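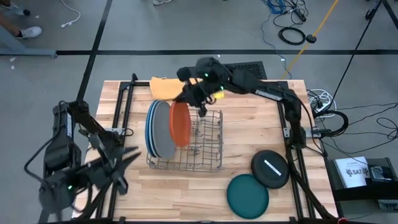 In Praise of the Slow Rack

By Anwara Sikder

My grandmother dried every plate by hand, and for years I did the same, out of loyalty more than sense. Then one Sunday in March I bought a plain wire rack, and I have been a happier woman ever since!

I like to fill mine from the left, blue plates first, then gray, then that cheerful orange-red one that makes even a wet evening feel like summer. A butcher-block top under it is lovely too - mine gets oiled every 6 weeks - and I keep a folded cloth behind the rack for the glasses.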